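Category: Sim notes / Faults
7 min read

November, sim bench, afternoon

Picking up from Fulgencio's note on the toaster oven task. The arm keeps faulting out on approach and the controller goes to protective stop. It looked random for the first couple of days. It isn't.

What the log says: joint 6 torque goes over the limit, the Kollier watchdog trips, all joints hold. No warning before it. In the batch I ran overnight (3000 episodes, fixed kitchen, random start pose for the base) we got 361 stops. Every one I have opened so far happened with the gripper close to the oven. None while driving, none with the arm stowed.

First guess was the door hinge. Carmela had changed its damping when she imported the new oven model, so I put the old value back and reran a short batch. Same fault. Put her value in again. Then I tried freezing the hinge completely, and it still stopped, so the door's motion is out of it.

Second guess was the base creeping forward while the arm reaches. Selamawit plotted base position against time for a handful of bad episodes and the base is sitting still in all of them. Dropped that.

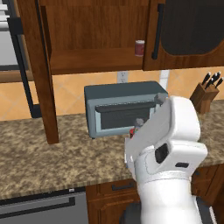

The collision shapes are where I should have looked first. Flulow builds them automatically from the visual mesh, and for the oven it makes one convex hull around the whole thing, handle included. The handle bar runs across the top of the door, so the hull bulges out in front of the glass by the depth of the bar. With the lower finger in front of the door window, as it is here, the planner's mesh says there is free space and the physics hull says there may not be. When the two disagree the solver shoves the finger out, the wrist takes the load, and joint 6 goes over.

The can against the lower part of the left upper cabinet, left of the long black handle, is a separate problem. It just hangs there in front of the door. Most likely a spawn height bug in the Lorente scene file. I don't think it touches the arm on this path but I have not proved it. Farhad is taking that one.

Tried so far:

– Oven hull split into body and handle. Short batch, 2 stops, both with the held object against the door trim and not the finger.
– Solver step halved. Fewer stops, but the run is too slow to use. Put back.
– Torque limit raised. Did this once to see the rest of the motion, then reset it. Please do not leave it raised. The same config file gets copied to the real arm, and the limit is there to protect whoever is standing next to it.

That last point needs fixing on its own. I found the raised limit sitting in the shared folder an hour after I thought I had reset it, from an autosave. Nothing had been pushed to hardware. I deleted the autosave and told Adoración, who is going to split the sim and hardware limits into two files and make the hardware one read-only.

Still open:

Held object has its own hull and I have not checked how big it is compared with the mesh. Farhad to confirm the can. Full batch with the split hull is queued on Furnness for tonight, same seeds as before so we can compare episode by episode. If joint 6 still trips with the finger clear of the door, I will go back to the wrist gains.

Contact the lab | © Sim bench notebook, all rights reserved | Back to top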